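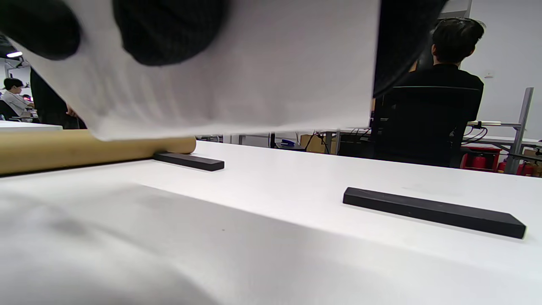
Figure 3. A white paper sheet with its lower edge resting against a cardboard tube.

3.2 Curl memory in stored sheets

Paper remembers how it was kept, and we find this one of its most charming habits. A print rolled for a season will try to roll again on any flat table, and the tighter the roll, the stronger the pull. To see how long the habit lasts, we looked at 389 sheets from the Mollthorpe map collection, all of which had spent years in tubes before moving to flat drawers in October.

Each sheet was laid face up for 10 minutes, and the height of its raised edge was then read with a steel rule. Warrier and Joseph took the readings separately, and a sheet was measured again whenever they differed by more than 2 millimeters.

The results delighted us. Heavier papers held their curl far longer than thin ones, but the direction of the grain mattered even more. Sheets rolled along the grain relaxed quickly – many lay almost flat at the first reading – while those rolled across it kept a clear lift at both ends. Kotian had noticed the same pattern in the Kirnmont posters, though that set was too small to test. Humidity in the drawers is taken up in Section 4.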